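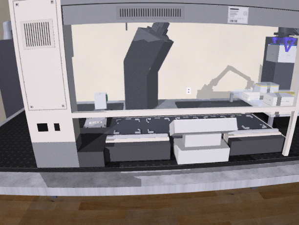
Right then, a thread on deck rules for shared lab automation cells, as promised to the people who asked after my moan on Monday. I look after the layouts at Wusley and most of my week goes on arguing about where boxes live. We model a cell before anyone is allowed to touch the real one, and the render is where I do my nitpicking. First nitpick is always the same: are the corner guides being used? White L-shaped marks all over the lower deck plate, lovely, and then a stack of three boxes standing out in front of it, on the breadboard, with the widest one on top. Under our rules that stack doesn't pass review.

Emil Wieser
December 18, 2024
Print this page | E-mail this page

So, rule one. If it isn't in a marked position, it isn't on the deck. The planner only knows about positions. You can tell me you'll remember the box is there, and I'm sure you will, but the arm won't, and neither will whoever's on shift after you!

Rule two: biggest footprint at the bottom. I know, I know, it sounds like something you'd tell a toddler. But an overhang changes the clearance for everything that passes near it, and people measure clearance from the base. We write the stack's widest point on the layout sheet now, whichever layer it's on.

Rule three is the one I get the most grumbling over. Maximum stack height is 2 unless the layout says otherwise in writing. Not "we've always done three on that one". In writing, with initials, in the folder. (Yes, there's still a folder. I like the folder.)

Someone at Prorcombe asked me whether this applies to empties. Yes. Empties are worse if anything, they shift when you so much as look at them.

Rule four, gripping. Before the arm travels sideways with a box in its fingers, it lifts clear of the tallest thing on the shelf plus 10 mm. The tallest thing on the whole shelf, mind, even if your box is going nowhere near it. We used to let people set this per move and ended up with 337 separate height values in one method file. I counted them on a train. One number per shelf now, and I sleep better.

Tetarov do it differently, they work it out from the path each time, and fair play to them, they've got the people to check it. We haven't. Pick the rule you can keep up on a bad Friday in December.

Rule five: labels face the opening. Every box, every time. If I have to reach past an arm to find out what something is, the layout's wrong.

Rule six, and this is really a Ji thing that we pinched wholesale when we took on their old cell. Anything with a coloured tab or stripe has to be in the key. Colour means whatever the key says and nothing else. We had yellow meaning "waste" on one bench and "urgent" on the next for a good couple of months, and I leave you to imagine the meetings.

Rule seven: two arms, one shelf, one owner. Only one arm holds permission for a shelf at a time and it has to hand it back before the other sets off. It's slower, yes. I've had the speed argument with most of the building and I'm happy to have it again over a coffee.

Oh, and a question from the replies about whether the sim layout needs signing off as well as the real one. We do both, sim first, same sheet, 2 signatures. If the real deck gets changed afterwards then the sim gets changed the same day, or it's no use to anyone.

Going to do a separate thread on tip waste and door interlocks once I've got the wording past the safety lot. Send me your own deck rules in the meantime, especially the odd ones, I'm collecting them for the next version of our sheet.

Print this page | E-mail this page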